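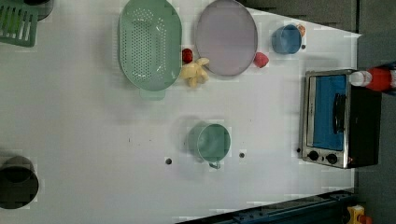

## When the arm drops the mug: fault tips for a practice kitchen table

Applies to tabletop arms running the Derese controller with a two-finger gripper. Toy food and light kitchenware only.

**Stop first.** Press the stop button before reaching over the table. A paused program is still live and will resume on a stray key press. On our table Imke Eichhorn cleared a jam during a pause and got a bruised wrist.

**Read the code before resetting.** Fault 26 is a grip loss: the fingers closed past the expected width. Fault 10 is an overload, usually the gripper pressing a rim into the tabletop. Resetting erases the code, so write it down.

**Mug handles.** Most of our grip losses were on the mug. The arm approached along the handle, closed on the loop and let go when the mug rotated. Turn the approach a quarter turn and grip the body. If the program can't do that, turn the mug.

**Plates and colanders.** Leave a finger's width between neighboring rims. Small toy fruit in that gap gets pushed under the plate, and the next pick starts from the wrong height. Fault 10 follows.

**Toaster oven.** Unplug it. Ours is used for door practice and the cord stays in a drawer clip. Keep the top clear as well – a bottle lying there rolls when the door is pulled hard. Limit door speed to setting 2.

**Mounting holes.** Check them for crumbs and loose screws. A screw head standing proud will stop a sliding cup, and the log shows it as an overload with no cause given.

**Rail.** Wipe it with a dry cloth. Retighten the bolts after any collision, then home the arm. After the August collision we skipped this and every pick landed to one side until Nicanor Varela checked the bolts.

**Restart.** Run one empty cycle at low speed with your hand on the stop button. Log the fault code, the object and the cycle number (the mug fault was at cycle 2714). If the same code returns on the empty cycle, leave the power off and check the gripper cable at the wrist joint.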